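## 3. Workspace and Tools

### 3.1 The shared workshop

The build was carried out in a shared workshop in Fodville, in a corner we were allowed to keep set up between sessions. Other members use the rest of the room, and their projects, boxes and spare computers stay where they are. We did not screen off the background. A policy trained only against a clean backdrop would be of little use to the people we had in mind, who would be working in garages and spare rooms.

The work surface is a large white tabletop with a pale edge along its far side. We ruled pencil lines on it early in the project to help with placing objects, and went on using them after the first layout had been dropped. Older lines were left in place. They are faint enough that they can be seen at close range but do not dominate the view from the fingers, and over the course of the build they picked up smudges and scuffs like any other bench.

### 3.2 Hand-held grippers

Data are recorded with two hand-held grippers of the same general design. Each has a camera looking out over a pair of black fingers, so that the view at recording time is close to the view the robot arm will have later. The bodies are black with teal parts. The Akar build files, from which we started, call for a smooth finger pad. We replaced it with a rough-faced one after smooth pads let go of rounded handles too easily. The change added a short step to assembly and no new tools.

An operator can work with one gripper in each hand, or two people can share the task. In the shared mode the grippers often come into each other's view. We kept those recordings. Removing them would have thrown away much of the two-handed work, and the arms in the final setup also see each other.

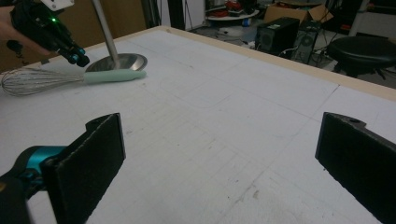
**Figure 1.** View from one hand-held gripper over the work surface. A balloon whisk with a mint-green handle lies in front of the steel base of the stand; a second gripper is held at upper left.

Kitchen tools were chosen for the first round of tasks. They are cheap, easy to replace, and differ a good deal in shape. The whisk was the most useful of them for testing finger spacing. Its handle can be gripped from the side or from above, but the wire loops give way under the fingers, and a grasp placed too far toward the head tends to turn the tool. We asked operators to aim for the handle and to repeat a grasp that slipped instead of stopping the recording.

The metal stand stays on the table through all tasks. Its round base gives the operator a fixed point to work around, and its polished surface reflects the room, which caused trouble for our first attempt at tracking. We tried covering the base with matte tape – this worked, but the tape lifted within a few sessions. In the end we left the steel bare and changed the tracking settings.

### 3.3 Recording procedure

A session begins with a check of the finger opening and the clock on each gripper. The operator then moves both grippers slowly over the table for a few seconds before touching anything. This opening sweep is used to line up the two camera paths. Sessions were held in the evening, usually after 7, when the workshop was quieter and the light from outside changed less.

We recorded 2,076 demonstrations in total. Of these, 94 were dropped, most of them for lost tracking and the others for clock drift between the grippers. Files were copied to a local machine after each session and labeled using Wikport, which we had set up at home for an earlier project. Labels were limited to the task name, the tool, and whether the grasp was repeated.

The arm mount was built in parallel. Its plate follows the Bañuelos hole pattern, with the slots made longer so that the camera angle can be matched to the hand-held units by eye and then tightened. Printing took most of a night and the first plate warped at one corner. The second was printed slower, with a wider brim, and has been in use since May.

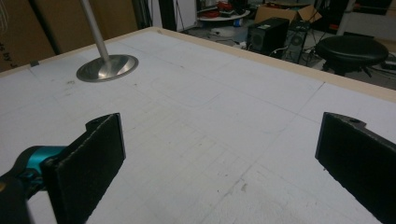

Does the finger have to be the same on the hand-held gripper and on the arm? In our experience it should be the same part, printed from the same file and faced with the same pad material. We ran a short test with old smooth pads on the arm and rough pads on the hand-held units, and the arm closed on the tool at the right place but lost it during the lift. Swapping the pads fixed most of these failures without any retraining.

### 3.4 Limits of the setup

All recordings come from one table in one room. The tabletop height was never changed, and the operators were the 4 authors, each of whom had helped build the grippers and knew how they behaved. New users would likely need about 2 hours of practice before their recordings were steady enough to keep. We also did not measure grip force. The operator feels it through the handle, but nothing is logged, and for soft or breakable items this would have to be added before the method could be used.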